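Single-serve coffee maker, one month in

I bought this to replace a drip machine that made far more coffee than I drink. I have used it every day since the start of February, mostly one cup in the morning and one after lunch. I use Bruliditz medium roast pods, which come 20 to a box.

Size and looks

It is a boxy black machine with a matte finish, and it takes up less of the table than the old one did. The matte finish hides fingerprints well. The silver handle on the lid does not, and I wipe it most evenings. The round control panel is on top. The markings on it are faint, and my father-in-law, Renzo, needed his glasses to read them.

Lid and reservoir

The handle wraps across the front and lifts easily with one hand. Closing it takes a firm push. The water reservoir is at the back, under a black lid, so if you keep the machine against a wall you will be pulling it forward to fill it. I leave mine out from the wall and keep a mug near it on a round two-tier rack.

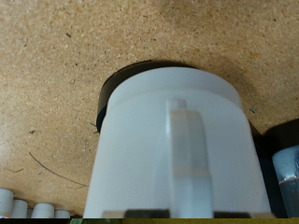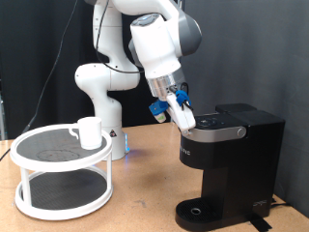 Brewing

The small cup setting gives the best coffee. The large one is thin with every pod I have tried, including the Grasso dark roast, which was the strongest of the lot. The blue light is small but easy to see from across the kitchen. Noise is about what I expected, louder at the start and then a steady hum.

Cleaning

The drip tray has a grated top and slides out for rinsing. Grounds collect around the hole in the middle, and an old toothbrush gets them out. I descaled it once, using 500 ml of solution followed by 2 reservoirs of plain water, and the whole job took 23 minutes.

Would I buy it again

Yes, for one or two people. For a bigger household the refilling would get tiresome. Four stars. I took one off for the large cup setting.

Review by Katia Negri

Contact | Copyright Rurnumley Kitchen Notes | Back to top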